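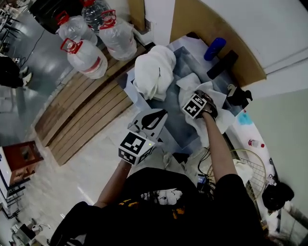 # 7 What a Festival Is Worth

Every town that puts on a summer event is told, sooner or later, that the event has "put it on the map". The phrase turns up in council minutes, in sponsors' leaflets and in the local paper. This chapter asks what it might mean, and how you would go about checking it.

Take Cundthorpe, a market town with a river, a ruined priory and a vintage motorcycle rally held each September. The rally fills the main street from nine in the morning until late afternoon. Entry is free. There is a hog roast, a brass band and a prize for the best machine built before the war. By any ordinary measure people enjoy it, and we have no quarrel with that.

The trouble begins with the claims made afterwards. After one recent rally the organisers announced that it had brought "a huge boost" to local shops. When Rianne Brouwer, then a student on a tourism course, asked where this came from, she was sent a survey of 17 traders. All of them had stalls at the rally. The ironmonger, the optician and both hairdressers, whose customers couldn't park, had not been asked.

Brouwer went back and knocked on doors. Of the 16 shopkeepers she spoke to away from the main street, only two said they had taken more money than on a normal trading day. Several had closed at lunchtime. One did well out of cold drinks and would gladly have had a rally every week.

Does this show that the rally was bad for Cundthorpe? No. Her sample was small too, and shopkeepers grumble – it is close to being part of the job. What it does show is that the answer you get depends a great deal on whose door you knock on.

## 7.1 Three kinds of visitor

Most reports on events give a single attendance figure and multiply it by an average spend. Be wary of both halves of that sum. A crowd at a free street event is hard to count, and the people in it are of very different kinds:

- **Extra visitors**, who came because of the event and would otherwise have stayed away.
- **Time-switchers**, who meant to visit anyway and picked this date.
- **Locals**, whose money would probably have been spent in the town in any case.

Only the first group brings in new money, and even then some of it leaves again. If a visitor buys lunch from a van that has driven in from the next county, the price of that lunch goes home with the van.

Josefien Hendriks applied this test to the Gelis Lantern Walk, an evening event sponsored by the brewer Baert. She interviewed 300 walkers and sorted them by the list above. The locals were the largest group by a long way. The sponsor's brochure had treated every one of them as a tourist.

## 7.2 Before you read on

Find the publicity for an event near you. Underline each claim about money, jobs or reputation, then write beside it who is making the claim and what they would lose if it were wrong. Keep your notes. We shall return to them in section 7.5, when we look at the Cimari street races and at the rather awkward question of who paid for the barriers.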